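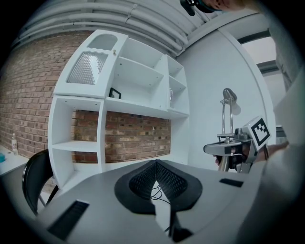
Threads > Robotics > Teaching by hand

ok thread. spent the weekend doing demos by hand for the Mollow project, writing it down before I forget everything

short version for people who missed July: we were teaching the arm by remote control. leader arm on one side of the room, follower on the other, you move one and the other copies. fine on paper. painfully slow. a thing that takes you two seconds takes the arm 20, and you're holding your breath the whole time

so now it's the hand-held grippers. one in each hand, marker cubes on them so the cameras can tell where each one is and how it's tilted. no robot needed for the recording part. you just do the chore

the chore = desk tidying. pick thing off shelf, put thing on desk, put it back, different cubby. little picture frame is the main character. bottle is the supporting cast. lamp is mostly there to be in the way

which it is. so much

first thing I learned (again): slow down but not TOO slow. first batch I was moving like I do normally and the tracking lost the left cube every time I turned my wrist. so then I went super careful and everything looked like I was underwater. robot will copy that. it will copy the hesitating too. Tobias Pruitt looked at one replay and asked if I was ok

also you can't use your fingers. sounds obvious. you have two jaws and that's it, and your brain keeps wanting to steady the frame with a thumb. any take where a thumb sneaks in goes in the trash. the arm doesnt have a thumb

threw away 11 takes Sunday morning for thumbs and thumb related crimes

what I wish I'd set up earlier: a start pose. both grippers open, both cubes facing out, hold for a beat, then go. same at the end. makes the cutting so much easier. before that I was scrubbing thru looking for where a demo began and guessing

Jatent (our labeling tool, homemade, ugly, I love it) wants a clean open/close signal too. half closing and then changing your mind gives you a mess in the gripper track. commit to the grab
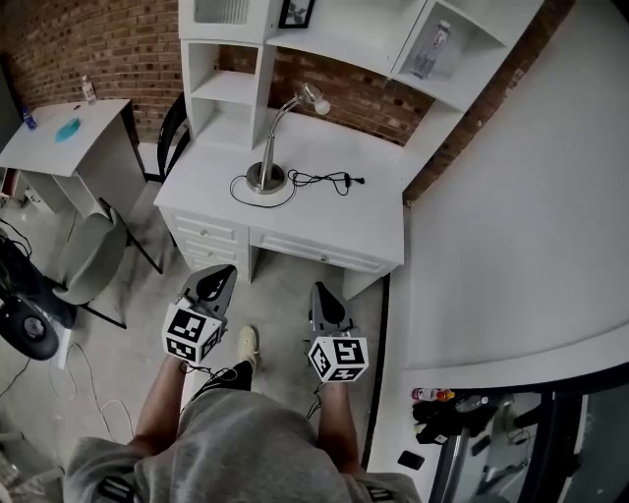

two hands is where it gets hard btw. one-hand stuff, you get into a rhythm pretty fast. with two you have to think about who does what. left holds, right moves? left hands off to right? I kept switching without noticing and that's poison, the model sees two different answers to the same question and splits the difference. so you get an arm reaching for the middle of nothing

so now there's a rule on a sticky note. anything on the left tower, left hand takes it. anything on the right, right hand. handoffs happen low, over the desk top, never up by the shelves

why low: if the handoff is up by the shelves you end up with one cube hiding behind the other hand and the track jumps. you see the gripper teleport a foot and come back. funny once

cubbies are the other problem. the jaw fits in fine. the cube on top of the jaw, not always. I keep knocking it on the shelf above when I go in at an angle. go in flat, grab, come out flat, THEN tilt. adds maybe a second, saves the take. and if the cube gets bumped you have to recalibrate so really it saves a lot more than a second

did not recalibrate after one bump. didn't think it moved. it moved. whole set after that is off by a hair and I'm still deciding if its usable

the cords. tuck them or they end up in the jaw. had one demo where I very neatly picked up my own cord and put it on the shelf

oh and vary things on purpose. my first good set had the frame in the same spot every time cause I was proud of how clean it looked. Dudás (my old lab partner, does this with kitchen stuff at Taltero now) told me years ago to mess up the desk between every take and I always nod and never do it. did it this time. moved the frame, moved the chair, turned the lamp. takes look worse. data's better, I'm pretty sure

also leave some recoveries in!! if you miss the grab, and you back off and get it on the second try, keep that one. that's exactly what the arm needs to see. I only toss it if I drop the thing or touch it with a finger

hands get tired way before you think. squeeze squeeze squeeze. after roughly 30 minutes my grips get sloppy and the closes get late. so timer on, break, shake hands out, go again

remote control isn't dead to me. still want it for the last inch stuff, where you need to feel what the real arm can and can't reach. plan is a big pile by hand and then a small pile on the arm to fix whatever comes out weird

next up: three objects at once instead of one. and moving the lamp cable out of the way as its own little task, bc right now I do it by hand before each take and that's cheating

training run goes tonight. will post whatever it does, good or bad

Comments

gripfail: the thumb thing is SO real. I taped mine down for a week

Tobias Pruitt: for the record you did look unwell in that replay

marlow_k: do you toss the take if the cube hits the shelf but the grab is good? asking bc I've been keeping them

shelfbot: @marlow_k I keep them if the track holds, then check calibration right after. would like to hear what OP does

nina.r: what happens when the object is dead center, which hand takes it? your sticky note doesnt say

(author) @nina.r right hand. adding it to the note now, good catch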